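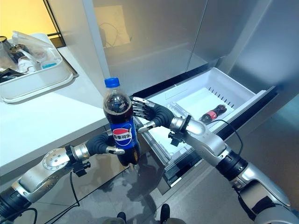 Bottled drinks have been the least settled category in my kitchen for as long as I have kept a storage plan for it. Tins have a shelf, dry goods have a shelf, and bottles have always gone wherever there was a gap. In February I decided to fix this, starting with the fridge and working outwards to the desk at the end of the counter, where most of the overflow ends up.

The relevant constraint is height. A fridge door rack will take a tall bottle upright, but mine is already given over to milk, juice and two jars of Verbruggen mustard that I am getting through slowly. The shelves inside are set for boxes and would need moving up a notch, which then loses the top shelf to anything bigger than a tub of butter. That leaves the pull-out drawer at the bottom. It is deep, it has smooth walls, and until this year I had treated it as a place for bags of things I did not want to look at.

Ward Peeters, who had the same layout in his flat at Mokthorpe, kept his bottles standing up in the drawer and wedged them with a folded tea towel. I tried this for almost 12 days. A standing bottle is easy to find, but it is top-heavy when the drawer is pulled with any force, and it limits how far the drawer can be loaded before the cap meets whatever is above. I now lay them down. The ribbed floor gives some resistance to rolling, and a bottle set at a slant takes up the slack better than one set parallel to the side wall.

Some notes on method, for anyone with a similar drawer:

Tighten every cap before the bottle goes in. A cap that holds well enough upright may weep on its side.

Put fizzy drinks in gently and leave them a while before opening. I allow 2 hours after any move.

Leave a clear strip at the front, wide enough for a hand to get under the neck.

Do not store anything in glass in the same drawer.

The desk was the second part of the job and took longer than the fridge.
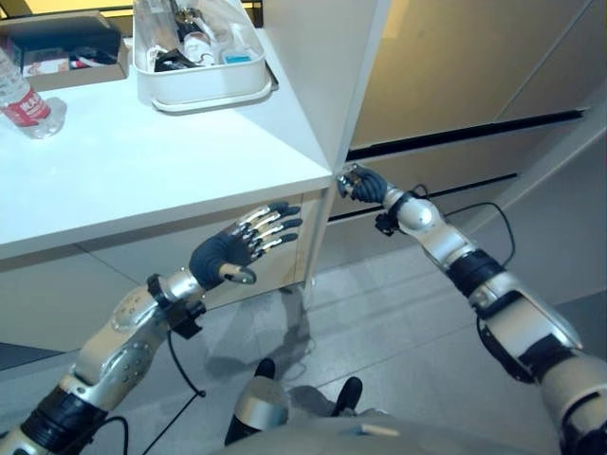 My rule for any flat surface near a kitchen is that it may hold containers but not loose items. A plastic bin with a rounded lip is good for this because it wipes clean and can be lifted one-handed. The difficulty is that bins attract cables. I had one cable in mine that fitted nothing I own, and I kept it through three sorting sessions before I labelled it and put it with the spares. Small bottles and sachets can stay in a bin as long as they are looked at once a month.

Cardboard boxes are temporary by definition. I give a box one week on the desk. After that, the contents are sorted into the bin, the cupboard or the recycling, and the box is flattened. Water bottles are the exception I have not solved. They arrive on the desk half used and lie there, and moving them to the fridge just means a drawer full of half-used water.

I did consider buying proper fittings. Vusus sell a set of drawer dividers at a price I would call optimistic, and Pondmont make a wire bottle rack that needs 300 mm of clear depth. I measured the drawer at the base, where the back wall steps in, and the rack would have left no room for anything else. A strip of non-slip matting cut to 200 mm did the same work and goes in the sink when it needs washing.

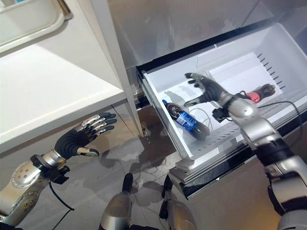 Loading order matters more than I had assumed. The bottle I want next goes nearest the front, and the reserve goes behind it. When the front one comes out, the other is brought forward before anything new is added. It takes a few seconds and prevents the situation I had all last winter, with the same bottle of cola sitting at the back for months while newer ones were bought and drunk.

The drawer should be wiped while it is low on stock. Sugar residue collects in the grooves and a flat cloth passes straight over it, so I use an old toothbrush along each one and then a damp cloth with a little washing-up liquid. The slotted vents get the dry end of the same brush. I keep them clear of packaging at all times, and nothing soft is stored on that side.

Next on the list is the cupboard under the counter, which needs its shelf lowering before anything else can go in.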